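Equipment planning for handheld gripper data collection

Equipment planning for handheld gripper data collection covers the selection, costing and scheduling of the hardware needed to record manual tasks with gripper tools carried by people. It is usually handled as a separate budget from the purchase of robot arms, although the two are often approved together. The main items are grippers, markers and mounts, carried recording units, storage, power, and the household or workplace objects that operators handle during a session.

Background

Early budgets for this kind of work were copied from those for teleoperated arms and put nearly all the money into machinery. A planning note by Ludger Buschmann and Abimbola Bassey, circulated within the Sernwood project in December, argued that a handheld program should be costed by operator station. A station in this sense is one person, the grippers that person holds, whatever is worn to power or record them, and a share of the room. The Sernwood note remains the usual starting point for small groups, and its worksheet was later adapted by Fivia for sites with several rooms.

Grippers and markers

Most stations are planned with two grippers, one for each hand. Where square fiducial markers are used for tracking, marker blocks are listed as consumables, as scuffed or bent faces have to be replaced. Fingertips and finger pads are treated the same way. The Fivia worksheet allows one spare gripper for every four in use and keeps straps, cables and mounts on a line of their own.
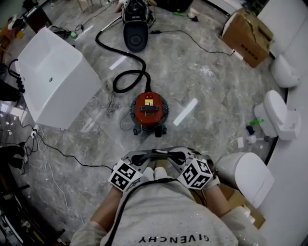
Props and fixtures are often underestimated. Domestic task lists call for full-size goods such as vacuum cleaners and bathroom fixtures, and these need floor space, delivery and a place to be stored between sessions. Secondhand purchase is common. Kayode Ezeani, who prepared the Plilo budget, recommended buying ordinary retail models in several designs, on the grounds that a single model repeated through a data set limits its use. Plilo set aside 300 dollars per station for props in its first round and raised the figure to 387 dollars in the second, mostly to cover transport.

Space and power

Floor area is normally planned before the number of stations is fixed. Operators working with long tools or hoses need more clearance than those at a table, and several people may be active in one room at the same time. The Toma site plan, drawn up by Deok-su Um, provided 12 stations in a hall of 1,000 square feet and was revised downward after the first walkthrough.

Power is budgeted as outlets per station plus a charging area. Extension cords and power strips are cheap, but cable routing takes labor, and cord covers are listed separately. Lighting is seldom a large cost in rooms that already have overhead fixtures. Window light changes during the day and is dealt with in the schedule or with blinds. 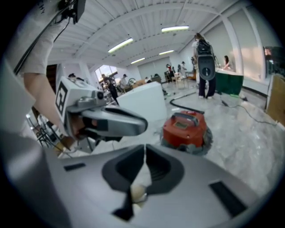 Staffing and schedule

Labor is the largest running cost in most plans. Besides operators, a site needs someone to reset props, swap batteries and check recordings before they are copied. Chibuzor Usman's schedule for Toma separated paid recording hours from setup hours, a practice that made quotes from different sites easier to compare. Delivery times for grippers are longer than for props, so gripper orders are placed first.

Buying and leasing

Leasing is offered for recording units but rarely for grippers, which wear quickly. Groups that expect to run for less than a year generally lease the units and buy the rest. Resale value is entered as zero in the Sernwood worksheet. The Fivia version, dated 27 July 2018, permits a small amount for storage drives and furniture.

See also

Robot procurement
Teleoperation
Fiducial marker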